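Chapter 2
Fixtures and Fingers: A Morning at an Assembly Cell
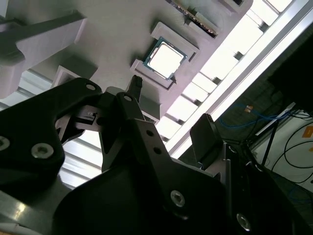 Stiswood, July

The visitors had been let in at 9:30, and by ten most of them were standing behind the tape at the second cell. Jin-sol Joo, the engineer who ran the open day at the Flusau workshop, had set the job going before she said a word about it. A processor sat in a square holder with thick raised walls. A circuit board module stood in a slot nearby. The gripper had two jobs to learn from that tray, and the group had come to see how it was being taught.

Joo's first question to them was about the tray. Why raise the holder above the flat face? Someone guessed it was to keep the chip clean. She shook her head and pointed to the fingertip, narrow and ribbed, and asked how it would reach the sides of a part lying flush with the surface. The holder cost the workshop about 80 minutes of printing. An earlier one, cut from solid stock by a supplier in Burkus, had taken far longer to arrive and could not be changed afterward.

By the end of the spring the cell had logged 1060 attempts at the processor task. Joo kept the failures in a separate notebook, sorted by where the part had been when things went wrong — in the holder, in the fingers, or on the way between them.

This chapter follows the same order. Section 2.1 looks at how a fixture locates a part and which directions of movement it leaves free. Section 2.2 turns to the fingers and the forces they apply. Section 2.3 takes up the transfer, using the Evangelista worksheet at the back of the book. Keep a ruler and a small square object at hand for the first exercise.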